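Nover wants 12 dollars a month to tell me when to wash my clothes. I read the whole pitch so you don't have to. Thread.

The idea: you log every shirt you own, and the app decides when each one is "due." Supposedly this makes them last longer. Longer than what? The site never says.

They quote a survey of 500 users who feel their clothes look newer. Feel! Did anyone measure a collar? Weigh some lint?

Logging 20 items took me most of an evening. My blue one alone got asked about four different ways.

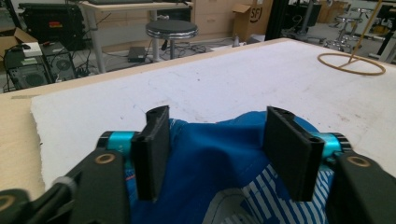
White tabletops, scuffs and all. 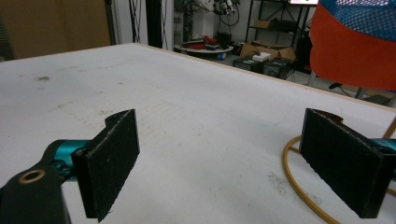
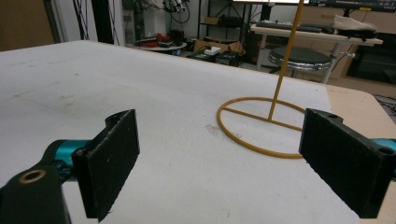

The app then told me to wash my jeans after 2 wears. My jeans would like a word.

Someone will bring up Misetti, which does the same thing for free with ads. I tried that one in January. The ads were for detergent. Draw your own conclusions about how often it told me to do laundry.

Rahimi at least sells a plain paper chart you stick on the closet door. Overpriced, but it doesn't need my email address.

The laundromat in Nollport has a sign by the dryers: read the tag, use less soap, don't overload. Been up for years. No subscription.

If Nover ever publishes a real comparison, same shirts, with the app and without, I'll read it and post what it says. Until then I'm canceling before the trial runs out.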